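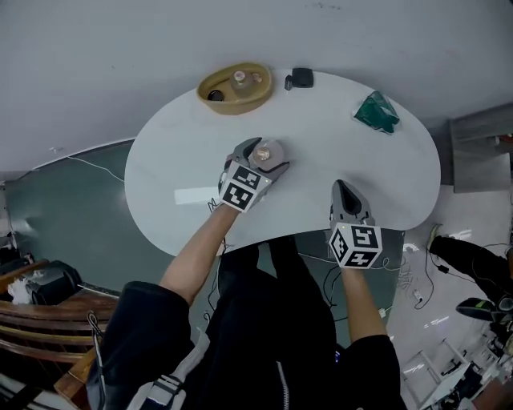

Penrose Reacts – Room and Recording Safety Checklist, with Kelly's comments

Hello all, and welcome to the July walk-through. I do this one before every block of reaction videos, and I write my comments under each item so whoever is on camera next can see what I was thinking and not just a row of check marks. Please read the comments! The check marks alone have never kept a light stand from falling over.

Checked by: Kelly Oakley
Rooms: main recording room, edit nook, hallway
Start: 7 a.m., before anyone had turned on a light

1. Power and cords
Status: Pass, with one fix
The main power strip is in good shape, the switch lights up, and there are no scorch marks or loose outlets. I did find the strip for the edit nook plugged into the strip for the lights, and I know how that happens (you need one more outlet and it's late), but please give each strip its own wall outlet. I've moved it. The cord for the Rornier key light had a kink near the plug, so I straightened it and ran my fingers along the whole length, and the jacket is fine. Look at it again next month.

2. Lights and stands
Status: Needs attention
Both Rornier panels are tight on their stands. The hair light is another story. The knob at the top of the stand turns without gripping, and that light hangs right over the chair where you sit and throw your head back laughing. I've taken it down and put a tag on it. Until the new knob comes, shoot without it. You all looked lovely before we had a hair light and you'll look lovely for a couple of weeks without one.

Sandbags: every stand should have one on the leg that points toward the chair. Two were missing and I found them in the hallway holding the door.

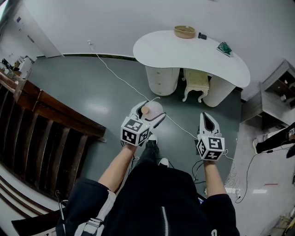

I've put them back, and I've ordered a proper doorstop, so please leave the bags where they are from now on. While I was down there I gave each stand a good shove at shoulder height, and with the bags on, they hardly move.

3. Headphones and sound levels
Status: Pass
Reaction videos mean hours of somebody else's audio going straight into your ears, and a lot of the clips we get sent start with a scream. The limiter on the Bristano mixer is on and I've put a piece of tape over the knob at the spot we agreed on. If you have to turn it up to hear a quiet clip, turn it back down before you load the next one. Ear pads were wiped and the left one on pair 3 is splitting – it still works, but it pinches, so I've added new pads to the order.

4. Chair and desk
Status: Pass
All the casters roll, the gas lift holds, and the arms don't wobble anymore after last month's repair. The boom arm clamp was a quarter turn loose. Tightened. Please keep drinks on the side table, with a lid, and I say this as the person who lost a very good keyboard to a very small cup of coffee.

5. Heat and air
Status: Pass, with a comment
The room gets warm with the door shut and everything running, and July doesn't help. The vent is clear and the filter is new. What I'd ask is that you stop for a stretch after every long clip, open the door, and get some water. The edit can hide the gap perfectly well. Mustard (the dog, for anyone new) is not to be left in the room with the door closed, however nicely he asks.

6. Exits and hallway
Status: Fail on arrival, fixed
The unopened viewer mail had spread right across the hallway, and I had to climb over a box to get to the back door.

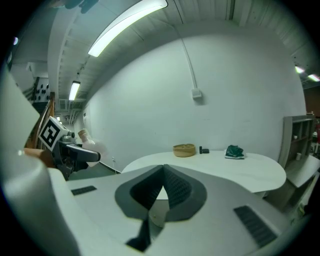
I moved all of it to the shelf and tested the door afterward, and it opens fully with one hand. We passed 2,400 videos on the channel this summer and people have been so generous with cards and packages, and I love that, but the mail has to live on the shelf. Smoke alarm tested, nice and loud. Extinguisher needle is in the green and the pin is in place.

7. Privacy check before recording
Status: Needs attention
I count this as safety, too. Return labels must be out of view before any mail goes on camera, notifications off, and the window blind down all the way so the street sign can't be read. The blind stops a few inches short on the right side. I've clipped a towel over the gap, and it isn't pretty, but it covers the gap 100 percent.

Still open
Hair light knob – on order
Ear pads for pair 3 – on order
Window blind – Kelly to measure and replace
Doorstop – on order
Key light cord – look again next month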